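Handheld gripper trials, August, bench notes
Rerkarberg site, upstairs room
Kit: two Praltard handhelds (strap type, grey), marker cubes underneath, head camera. Vudon logger. Fülöp soft finger set for comparison.

09:40
Carrying on from last week's drawers and cupboard doors. Today windows and blinds. Reason for picking blinds: long thin thing, both hands needed, has to stay level or it binds in the guides. Drawers were too easy, everything looked good on drawers and we learnt very little.

Want to come out of today with
- a yes/no on the Praltard jaws for thin bars
- some idea whether the cubes stay in view of the head cam when the arms are up
- cable routing that I can live with for a whole session

Calibration first. Logger wouldn't see the right hand until I swapped the USB leads over, then it saw both. Swapped them back, still both. No idea. Put tape on the right lead so we know which one it was if it comes back.

Strap tension - last time I had them too loose and the gripper rolled on the back of the hand when I pulled down on anything. One notch tighter both sides. Fine for ten minutes, then the left starts to bite. Padding? Ask whoever has the foam offcuts.

10:25
Roller shade, bottom rail, both hands. Hands a little either side of the middle, jaws over the bar, fingers under the straps.
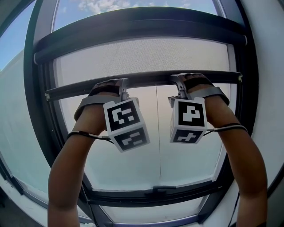 Task as written on the sheet: take hold, down to the handle, pause, back up, let go. 20 runs planned in the morning block. Did the first few slowly to get the feel of it then tried for normal speed.

Things noticed, in no order:

Taking hold is the slow bit. The jaw wants to come in square to the bar and my wrists don't want to go square at that height. Left is worse than right (I'm right handed, so may just be me). Somebody shorter should repeat this, and somebody left handed.

Once closed the jaw is good. Really solid on a thin rail. No creep that I could feel on the way down. Wouldn't have guessed that from the drawer handles, where it felt vague.

Pulling unevenly is very easy to do. With bare hands you feel one side lag and you fix it without thinking. With the jaws on I only notice when the fabric starts to look skewed. So the operator is doing it by eye, and a policy trained on this will be getting corrections that come late. Worth writing in the main doc, not just in here.

Letting go: must open both together or the rail kicks up on the free side. Twice I opened left first. Keep those runs, tag them, don't bin them.

Arms get tired. Breaks needed more often than the sheet allows.

11:15
Looked at the pose tracks from the first block on the laptop. The Vudon viewer counts frames with no marker found, per hand. Right hand 4 in the run I opened, left hand 199 in the same one. That's a huge gap. Stepped through it and the dropouts come in one lump near the top of the travel, when I tip the left wrist to get the jaw over the bar. Cube tilts, pattern goes very slanted to the lens, tracker gives up. The other faces ought to cover for it but at that angle we seem to get a thin slice of two faces and a good look at neither.

Options
1. Tell operators to keep the wrist flatter. Don't like it, changes the motion we are trying to record.
2. Turn the cube mount a bit. Cheap. Needs a new calibration for the offset.
3. Bigger cube. Will hit things.
4. Lean on the gripper cameras for that stretch and fill in.

Going for 2 first, then look at 4 if it isn't enough. Mount is held with 2 screws so its a quick job, the recalibration is what eats the time.

Backlight also a worry. Facing straight into the window the head cam is working hard against the sky, and the cubes are on the room side of it. Fixed exposure for this afternoon, don't leave it on auto. Note the value in the run sheet this time!!

11:50
Cables. Loops on the forearms are okay with arms down and a nuisance with arms up. Caught the right one on the window handle coming back from the bottom. Shorter loop at the wrist and one velcro tie above the elbow would do it. Tried with masking tape, better, didnt last.

13:30
After lunch, checked the gripper camera views. Wanted to know how much of the window you get from hand height and whether the other hand's marker shows up in it.
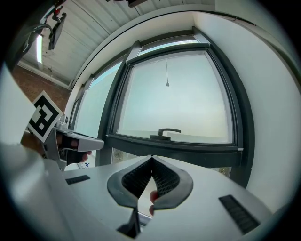
Very wide, which we knew. Straight lines on the window are bent a lot and the undistort step needs to be run with the newer lens file, the old one leaves a wobble down the sides. Useful for context, less so for measuring. The middle of the view is where I'd trust it.

Seeing the other hand from this one is a bonus I hadn't planned on. If the marker on the opposite gripper is readable often enough we get a hand to hand distance without the head cam, and that's the number that matters for keeping the rail level. Need to check how often. Script for that doesn't exist, the one in the shared folder only takes a single camera.

14:20
Fülöp fingers, quick go on a desk rather than the blind as I didn't want to redo the whole setup.

Soft, forgiving, wrap round a thing if you come in crooked. I liked them on a mug and on a cable drum. On a thin length of dowel held out level they let it roll. Could be I wasn't closing far enough. Against the Praltard jaw on the same dowel: the jaw holds it still, but needs you to be lined up first.

So for now
thin rails, bars, cords - jaw
anything round, fat or that we care about scratching - soft fingers
window handles - not tried either properly yet, the turn might be awkward with both

Not a fair test for the blind until the soft ones have been on the real rail. Put that down for next time before anybody quotes the above at me.

15:40
Rotated left cube mount, recalibrated, three short runs. Dropouts look better by eye on the live view but I haven't run the counter so don't take that as a result. Left the right mount as it was so we have something to compare with.

Battery on the logger went during the last one, file is probably truncated. Marked it in the sheet.

To do
- foam under left strap
- proper velcro on both arms
- dropout count, left hand, new mount against old
- two-camera version of the marker script
- soft fingers on the shade rail, same task sheet
- window handle, both grippers
- order spare battery, keep saying this
- cut the block length on the task sheet, put in a rest

Left the kit on charge in the cupboard, straps still set to my size so slacken them off before you put them on.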